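Stoyanova bench sealer, one year on

We put the Stoyanova penetrating sealer on our kitchen benchtop last May, after the previous product (Sandik, the one in the squat tin) gave up well short of what the label promised. I've now used both on the same stone, so this is as fair a comparison as I can manage.

The Stoyanova comes in a one-litre bottle and goes on with a lint-free cloth. Wipe it on, leave it six minutes, buff it off, then do it again. The smell is mild and was gone by dinner. Our bench took two coats and I had more than half the bottle left over. The Sandik went on faster but left a greasy film that needed metho to shift.

Day to day it has held up well. Olive oil, beetroot and red wine all wipe off if you get to them the same evening. Black tea left overnight under a mug did leave a ring, and that took a poultice to lift. Lemon juice will still etch marble. A sealer slows staining and does nothing about acid, and the label should say so in bigger print. 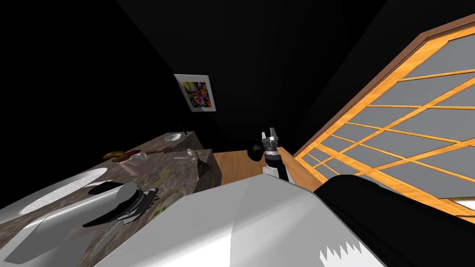

Mateja Popescu wrote in under my earlier post to say she got six months out of it, not a year, and that the water test is the only thing worth trusting: put a few drops on the stone, come back in ten minutes, and if there's a dark patch it's time for another coat. She also reckons it does poorly on honed finishes, where the cloth drags and leaves streaks.

I've tried her test near the sink and again at the far end. The sink end darkened slightly, the far end didn't. So I'll redo the wet area now and leave the rest until winter – no point sealing stone that doesn't need it.

On price, the Stoyanova was $37 against $29 for the Sandik. The bottle claims coverage of up to 6 square metres, and that matches what I used. A stonemason quoted us $1,655 to strip, hone and reseal the lot, so I'm happy to keep doing it myself.

Two gripes. The cap isn't child-resistant, and the instructions are printed in pale grey on white. Write the times on a bit of masking tape before your hands are covered in the stuff.

Four stars. I'd buy it again for polished stone and get a small test bottle first for anything honed.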